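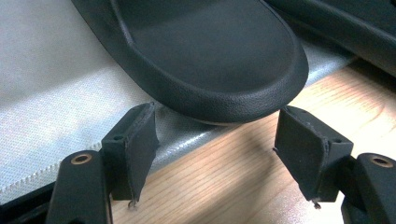
Black rubber slide, from the toe end.

Stadus shoe rack project
Progress report to the Rovlow Fund, second installment

Hi all! I promised you a shorter report this time, and I think I've managed it, but there's a fair amount of news so bear with me. The spreadsheet went to your office separately and this is the part with words in it.

Where we are, in short: the low rack is settled, the tall rack is behind, and the shoe survey at Gisorer House is finished. I'm happy with two of those.

The survey first, as you asked about it in January. Residents at Gisorer House let us tally what was on the floor inside their front doors over the winter, morning and evening, and we ended up with 3,706 shoes logged. Lots of those are the same shoes over and over, obviously. I had expected boots to be the big problem (it was winter, and boots are huge) but boots mostly had a place to go, usually a tray somebody had bought for the purpose. What people were stepping over was the easy stuff. Slides, slippers, loafers with the backs trodden down, the pair you put on to take the trash out. They come off in a hurry and go back on in a hurry and they never make it to the closet, and I can't blame anyone because mine don't either.

So the low rack has been redesigned for those shoes first. We lowered the shelf, took out the divider we had in the first version, and left the front completely open so you can push a shoe in with your foot. The divider was my idea and I was fond of it. People put one shoe on each side of it and then had no room for the second pair, so out it went.

Rubber slides deserve a few words of their own. They're wide at the toe, they have that raised rim running round the footbed, and they don't squash. A canvas shoe will give a bit if the space is tight and a slide just won't. If a pair of slides goes in without rubbing the legs, pretty much anything else an adult wears indoors will go in too, so they've become our go-to shoe for checking the width between the legs. The rim also collects grit, which then ends up on whatever is under it, and that's a point in favor of keeping them on the bottom and giving the shelf to keys and mail and gloves.

Materials next. We've stayed with thin aluminum rods for the frame, supplied by Xu, and frosted glass on top. I know there was some worry on your side about the glass and I had the same worry. We did try a slatted top in between, and it looked nice on day one, but dust and crumbs fell straight through it into the shoes and two households asked for the glass one back. Frosted also hides fingerprints much better than the clear sheet we started out with. The budget for top panels was 400 dollars and we're still inside it, with 80 dollars left over that I'd like to move across to feet for the rods (more about feet in a minute).
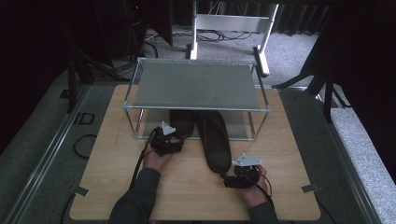

Depth is the thing I've spent the most time on since the last report, and it's the thing I'd most like your opinion about. A rack by the door has to be shallow or it eats the hallway, and everyone we spoke to said so, some of them quite loudly! But a shoe has a length and there's no arguing with it. With this pair of black slip-ons the left one is tucked mostly under the glass, and the right one has its heel well out in front on the wood, toe still under the shelf. The right one is how I find shoes at my own door nearly every evening. You kick it off, you nudge it, the toe goes under and you walk away feeling that you've tidied up. With the four legs being so slender there's nothing at the front telling you to push any further. I don't want to add a front bar because then we're back to lifting shoes over something. What I'd like to try is making the next version slightly deeper, say by the width of a thumb, and seeing if the heels creep back in. If they don't, we'll stay shallow and I'll stop fussing.

Feet, then. The bare ends of the rods are fine on carpet and a nuisance on wood, where the whole rack slides back if you shove a shoe in hard. We've tried felt, which makes it worse, and clear silicone dots, which work well but come off when you mop. I've asked Xu about a push-on rubber cap and they think they can do it in the right diameter. The price sounded all right over the phone. I'll send you the written quote when it comes in, and if you can give me a yes on moving that leftover money I can order straight away.

The tall rack is late, and I'd rather say so plainly than hide it at the bottom of a table. It wobbles. It's the same frame as the low one with more levels stacked on, and the more shoes you put up high the more it leans. A cross brace at the back cures the lean but makes the thing annoying to put together, and one of our testers gave up halfway through and used it as a plant stand. I've paused it until the low one is signed off. If you need the tall rack for your own reporting, let me know soon and I'll see what can be moved around.

A few smaller bits:

The instruction sheet has been cut to a single page, all drawings. The old one had a paragraph on "recommended pairing of footwear" that I don't remember writing and am not proud of.

We've had requests for a version for kids' shoes. Very tempting, but it's outside what you're paying for, so I've just kept a list of who asked.

The Gisorer House laundry room would like to keep the test rack they've got. I said yes, I hope that's okay.

Spending is on track apart from postage, which is over. Glass is heavy and I underestimated the packing. It's all in the spreadsheet under "other."

Next up for me is the deeper low rack, then the rubber caps, then another round of evening visits at Gisorer House with both depths side by side. If anyone from Rovlow wants to come along you're very welcome – Monday evenings are best, and bring slip-ons.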